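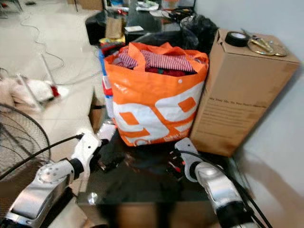 Orange bag, stripes on top.

I have now been registered with Lellness for 18 days, and I'm told this makes me an old hand. For anyone lucky enough not to need it, Lellness matches people with a spare room to people who'd like to live in it. You fill in a profile, the site has a think, and then it sends you someone who keeps snakes.

My profile took most of an evening. There are 41 questions, and I was doing well until "Describe your relationship with washing-up". I wrote "cordial". The site rejected this for being under the minimum length, so I wrote "cordial" again with more words round it.

After that come the percentages. My first match was 70 per cent, a man called Cristóbal Insaurralde who wanted a quiet house near the Flitov bus route and asked, very politely, whether the piano was negotiable. I don't own a piano. I went back and checked, and I had ticked it, somewhere between "patio" and "pets". We had a nice exchange anyway and he took a room in somebody else's house, with parking.

My sister swears by Grullden, where you pay up front and a real person rings you. A real person did ring me, at ten to eight in the morning, to ask if I was a morning person. I think we both learned something.

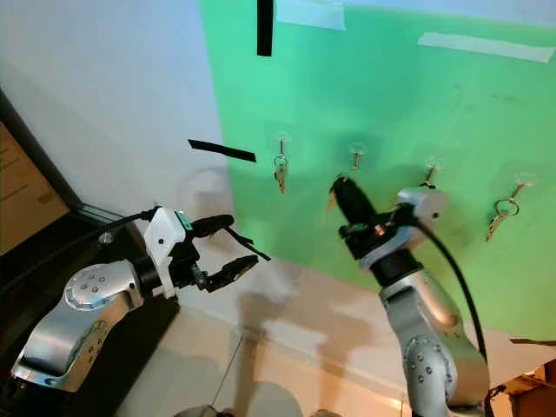 Where things stand

There are 4 messages in my inbox. Two are from Lellness, reminding me that I have messages. One wants to know if the room would suit a drum kit. The last is from someone called Adomaitis – first name or surname, the profile doesn't say – who writes in full sentences, works nights and describes the washing-up as "a thing I do".

We're having tea at four. I've hoovered the stairs and corrected the piano. If it goes badly I'll try the card in the newsagent's window, which costs a pound a week and has no percentages on it.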